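5 Positioning and leveling the desk

This section applies to the Alwood straight desk with white top and fixed white legs. Assembly of the legs to the top is covered in Section 4. Do not begin Section 5 until all leg bolts are tight.

5.1 Before you start

You will need:

Two people
Tape measure
Spirit level, 60 cm or longer
13 mm open-end wrench
Roll of colored marking tape, narrow
Felt pads (bag 57 in the hardware box)
One sealed drink bottle or similar upright container, for the stability check in 5.4

CAUTION: The top is not designed to be lifted by its front edge alone. Lift by the legs or by the underside of the side rails.

CAUTION: On wooden floors, never drag the desk. The steel feet will mark the finish even over a short distance.

5.2 Placing the desk

1. Clear the floor where the desk will stand and sweep it. Grit trapped under a foot will scratch the planks when the desk settles.

2. Check the floor for raised plank edges. Where possible, place each foot fully on one plank. If a foot must cross a joint, use a felt pad from bag 57.

3. With one person at each end, carry the desk into position and lower both ends together.

4. Keep a clear walkway between the desk and any large appliance. Where the desk stands in the same room as a refrigerator, open the refrigerator door fully and confirm that it clears the rounded front corner of the top. Allow for the swing of the door plus the depth of the handle.

5. Leave a gap of 2 cm between the back edge of the top and the wall.

NOTE: Desks in the 3413 series have rounded front corners only. The back corners are square. If a rounded corner is against the wall, the top has been fitted back to front. Return to Section 4, step 6.

5.3 Marking and leveling the legs

The feet are flat plates with a threaded stem. Turning the stem clockwise, as seen from above, lowers the corner. Turning it counterclockwise raises the corner.

6. Lay the level along the front edge of the top, then along each side. Write down which corner is lowest.

7. Wrap one band of marking tape around the leg at the lowest corner, a short distance below the underside of the top. Do not cover the bolt heads. The band identifies the reference leg in all later steps and should be left in place.

8. Have one person take the weight off the reference leg. The second person loosens the locknut and turns the stem counterclockwise one half turn.

9. Lower the leg and read the level again. Repeat step 8 until the front edge and both sides read level.

10. Tighten the locknut by hand, then a further quarter turn with the wrench. Do not use a power tool.

NOTE: Total adjustment at each foot is some 15 mm. If the floor falls away by more than this, do not stack pads under the foot. Move the desk or have the floor corrected.

5.4 Stability check

11. Stand the sealed bottle upright on the top, near the far edge. Check that the cap is tight. A ribbed plastic bottle with colored liquid is suitable, as the surface of the liquid is easy to see against a white top.

12. Press down firmly on the front edge at the middle, then release. Press once at each front corner in the same way.

13. Watch the bottle. A slight movement of the liquid is normal. The bottle itself must not rock, slide or turn. 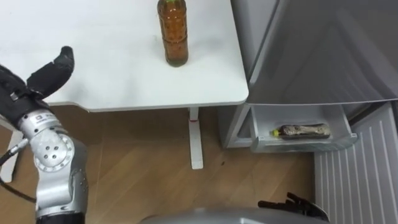

14. If the bottle rocks, check that all feet touch the floor by trying to slide a sheet of paper under each one. Adjust any foot that lets the paper pass, starting with the foot farthest from the reference leg.

15. If all feet are in contact and the bottle still rocks, retighten the leg bolts (Section 4, step 9) and repeat steps 12 and 13.

16. Remove the bottle. Wipe off any ring of moisture with a dry cloth.

5.5 Care of the top and floor

The white finish resists water but can be stained by tea, coffee and ink if spills are left to dry. Wipe spills at once. For dried stains, use warm water with a little dish soap. Do not use scouring powder, bleach or solvent.

Inspect the floor next to each foot after the first week of use. Small dark spots on the planks may be dirt, old finish damage or part of the grain. Wipe them with a damp cloth before deciding whether a foot or pad is the cause.

Check the level again after one month, and whenever the desk has been moved.

5.6 Replacement parts

Felt pads, set: order no. 57
Foot with stem and locknut, white: order no. 383

Quote the series number from the label under the top when ordering.

Section revised December 28, 2018. Technical text: Uzma Dhanial. Checked: Genowefa Nowicki.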